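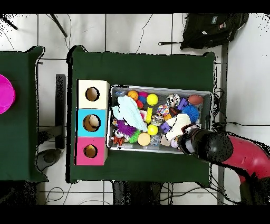

Gripper over the mixed toy tray, stacked boxes to the left.

Workshop Tips: Comparing Grippers on Soft and Odd-Shaped Items

Posted December 22, 2022, by Hakim Nugroho

These notes apply to a small bench arm with a two-finger gripper and an overhead or head-height camera. They come from a comparison of two finger sets, the Fedoruk flat pads and the Vastar curved pads, run on the same arm with the same Astadance controller. Total was 275 picks over 6 evenings. Most of it carries over to other hardware.

Choosing test items

Pet toys and small sports balls are cheap and cover most of the hard cases. A useful tray has smooth balls, spiky balls, a rope knot, something plush, a hard block and at least one clear item. Put them all in one metal tray with a rim. The rim keeps balls from rolling off and gives the fingers a hard edge to miss, and they will hit it if the height offset is wrong.

Do not lay the items out in rows. A crowded tray shows up faults that a tidy one hides, mainly fingers landing on the neighbor of the item you wanted.

Table covering

Cover the table with plain cloth in one color. Bare shiny tabletops throw glare into the camera. Green worked well here, although a green toy that lands on it is harder to segment. Pull the cloth tight and clip it underneath. A loose fold will catch a fingertip on a low approach and drag the tray with it.

Target boxes

Small cardboard boxes with a round hole cut in the top make good drop targets. Use a different color for each. Trace the hole with a compass and cut it with a fresh blade, then sand the edge lightly. Weight the bottom if the arm tends to nudge them. Stack them when you only need the tray.

Finger pads

Flat pads: better on blocks and on the rope knot. Poor on smooth balls unless centered within a few millimeters.

Curved pads: better on balls, including spiky ones. They pinch plush badly and can let go of it during a fast lift.

If you can only buy one set, buy flat and add a strip of thin rubber. Replace the strip when it turns shiny.

Grip force

Start at 18 percent of maximum and go up in small steps. On the Astadance unit, 73 percent was enough for everything in the tray. Plush needs a wider opening and a deeper approach more than it needs force. Aim for the thick part of the body.

Camera

Clear balls are the weak point of most depth cameras. The Zendero camera returned holes in the depth map for them. Lower the exposure first, then try moving the lamp to one side.

Cables

Route cables along the floor behind the table and leave slack at the base of the arm. Check the slack at full reach before each session. Tape anything that crosses a walkway.

Next set of notes: cleaning lint off rubber pads.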